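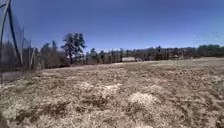

Figure 3. Dry, matted grass on the open field at Pustitz under a clear sky, with the tree line behind.

3.2 Standing dead material and litter after the growing season

The grassland at Pustitz has not been plowed in the time covered by the farm records, and it was cut only in some of the years. When the grass is left in autumn, it falls over during the first heavy rains and forms a mat. This mat is the main subject of the present section, because it decides how much light and how much warmth reach the soil before new shoots appear.

We use the word "litter" for all dead plant material that lies on the soil or on other dead material, and "standing dead" for stems that still hold themselves up at an angle of more than 60 degrees. The border between the two is not always easy to judge in the field. A stem may be held up by its neighbors and fall as soon as one touches it. In such cases we recorded it as litter. This choice makes our values for standing dead lower than those of authors who clip the whole plot before sorting.

Litter was collected in January from plots laid out along three transects. In each plot the material was lifted by hand, shaken free of soil, and put in paper bags. The samples were dried at 60 °C until the weight did not change any more, and then weighed. Moss was removed before drying. Roots that came up together with the litter were cut off at the soil surface and not used. 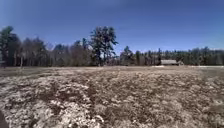

The plots on the Vimari transect had the thickest mat. Here the litter formed two layers which could be separated quite well. The upper layer was pale and brittle and consisted mostly of leaf blades from the last season. The lower layer was dark, partly decomposed, and often bound together by fungal threads. On the Yagi transect, which is closer to the drainage ditch, the lower layer was thin or missing, and the upper one lay directly on the soil. We think that the higher moisture near the ditch makes decomposition faster, but our data do not allow us to separate this effect from the effect of mowing.

Small differences in ground height also had an influence. Hollows collected more litter than mounds, and the material in them was wetter and heavier to lift. For this reason the position of each plot — mound, hollow, or level ground — was added to the model as a factor. The analysis was done in Modus with transect as a random effect. Dry mass was log-transformed before the analysis, as the residuals were otherwise strongly skewed.

One plot on the third transect gave a value of 1655 grams per square meter, while all other plots stayed below 1000. We checked the field notes and found no error in the weighing. The plot was in a deep hollow where wind had probably brought in loose material from outside. It was kept in the data set, but the model was also run without it. The effect of position became weaker in the second run and remained in the same direction. Both sets of estimates are given in the supplementary table.

Seedling counts from the same plots are treated in Section 3.3.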